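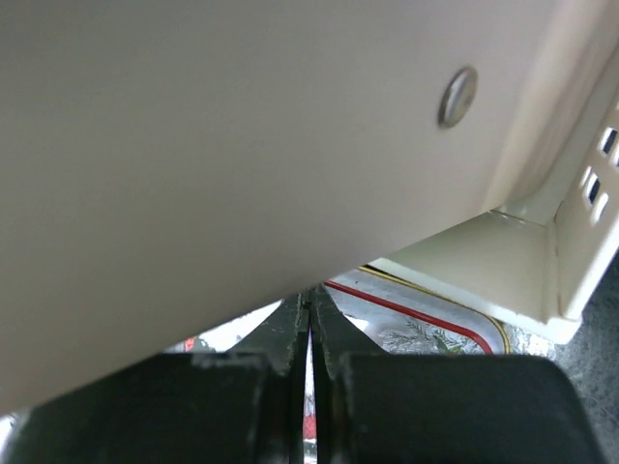
Chapter 4. Getting Under, Over and Between

The hardest place for a home-built arm to work is a low gap, and I love low gaps for exactly that reason. Out in the open you can be sloppy with wrist angle and still do fine. Put a tray on a gray countertop, slide the fingers in beneath the straight lower edge of a big cream panel, and every degree matters. The fingertips have to stay close together and narrow toward the tips, and the wide pads behind them need clearance of their own. Measure the pads first! Most beginners measure the tips, build the whole approach path around them, and then wonder why the arm stops short.

In Chapter 3 you bolted the Navaner wrist to the forearm and ran it through its 13 test poses. Now we go back to the bench and set up two arms on one beam, which is where this hobby gets really fun. Mount both bases on the same rail and tighten the bolts a little at a time, working from side to side. Leave slack in the cable at the elbow and again at the wrist. A cable that looks neat with the arm folded can pull tight at full reach.
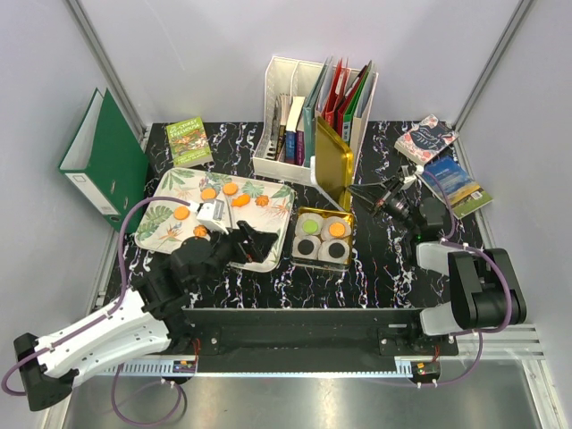 Before you power anything, move each arm by hand through its whole range and watch the cable as you go. Then set the speed limit in the Ondmont controller to 141 and leave it there until the end of the chapter. You will be tempted to raise it. Wait for Section 4.3, where we tune the joints one by one.

For practice pieces, use what you have in the house. Foam shapes, cups, a shallow tin and a printed tray make a great first set, and a busy pattern is good training for your eye as well as for the camera.

What you need for this chapter:

Both arms, with grippers fitted
The Stoletti power supply from Chapter 2
A tray and a tin with low sides
A few foam pieces
A notebook for joint readings

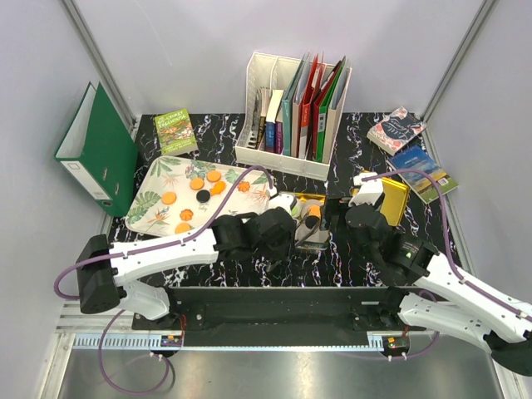

4.1 Sharing the Table

Two arms on one rail will reach for the same spot sooner or later. Start by marking a handover zone near the middle of the table, and park one arm well outside it whenever the other goes in.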